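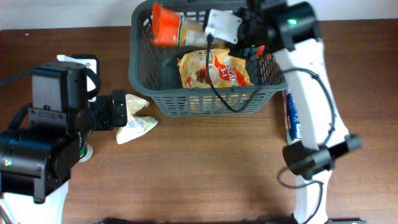

Varnero Exhibition Print Rail, 150 cm

The Varnero rail is made for photographers and small galleries who change their walls often. It holds unframed prints up to 4 mm thick, also when they are mounted on board, and it needs no clips on the front side of the picture. The profile is aluminum with a matte finish, and the end caps are included. Small parts for hanging are easy to lose during a setup, so keep them together in one open basket on the table, like the dark gray one with the holes in its walls, even if a coffee sachet is also lying in it. The prints slide in from the left or from the right.

Sizes and order numbers
Rail 67 cm - order no. 452-S
Rail 150 cm - order no. 453

Both lengths can be joined with the Lodhi connector, sold separately. Please measure your wall before you order, as we cannot take back rails which were cut to size. 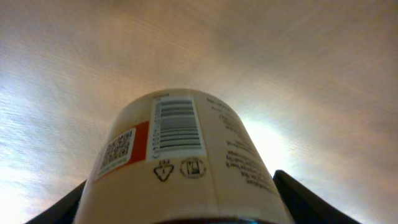
Cream-colored container with printed label.

The rail was first made for the photo festival in Nilby, where the rooms are old and the walls not always straight. For such walls we recommend the adjustable brackets - they allow a small correction after the screws are fixed. Orders placed with Rindance before noon leave our warehouse the same day. In November delivery can take longer.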